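Kitchen worktop

A kitchen worktop (also called a countertop, counter or benchtop) is a flat, raised surface on which food is prepared. In modern homes it usually rests on a row of base cabinets and continues over built-in appliances such as dishwashers. The word "worktop" is most common in Britain, while "countertop" is usual in North America and "benchtop" in Australia and New Zealand. 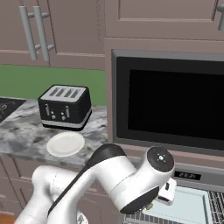 Blandine Vidal
Contributing editor, Home and Interiors

History

For most of its history the kitchen had no worktop in the present sense. Cooking was done at a hearth or range, and cutting, kneading and plucking were done at a large table in the middle of the room. Dressers and larders held the crockery and dry goods, and washing up was often done in a separate scullery.

The continuous worktop came with the fitted kitchen. In the 1920s, designers in Germany and elsewhere began to plan small kitchens as workrooms, with storage, sink and cooker placed so that the cook walked as little as possible. Cabinets of the same height and depth could be covered by a single surface, and this arrangement spread widely after the Second World War, when factory-made units became cheaper.

Materials

Wood is one of the oldest materials in use. Beech, oak and maple are common, normally in the form of narrow staves glued side by side. Wooden worktops need regular oiling and are easily marked by standing water, but scratches and light burns can be sanded out.

Laminate consists of layers of paper and resin pressed together and bonded to a board, most often chipboard. It is light, cheap and made in many patterns. Its weak point is the joint — if water gets into the board underneath, it swells and cannot be repaired.

Natural stone includes granite, marble, slate and soapstone. Granite is hard and resists heat well. Marble is softer and reacts with acids, so lemon juice or vinegar will leave dull patches, known as etching. Pastry cooks have long valued it for its cool surface.

Engineered stone is made from crushed mineral bound with resin. Cutting it dry releases fine silica dust, a serious danger to the lungs of the people who work with it, and Australia has banned most forms of the product for this reason.

Stainless steel is standard in restaurant kitchens. It can be cleaned with strong products and is not harmed by hot pans, although it scratches and can be noisy.
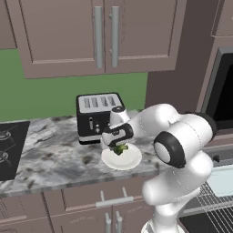

Height and depth are largely set by the cabinets. In Europe a finished height of 90 centimetres or a little more is usual, and a depth of 60 centimetres suits most appliances. Taller or shorter cooks may find the standard height tiring, and adjustable plinth legs allow some change when the kitchen is fitted. Wheelchair users generally need a lower surface with clear space underneath for the knees.

Fitting

Wood and laminate can be cut on site with ordinary tools. Stone is normally cut in a workshop from a template taken after the cabinets are in place — walls are seldom straight, and a slab cannot easily be trimmed later. Openings for sinks and hobs are the weakest parts of a stone top and the most likely to crack in transport.

The gap between worktop and wall is closed with a flexible sealant or covered by an upstand, a narrow strip of the same material.

See also
Fitted kitchen
Splashback
Scullery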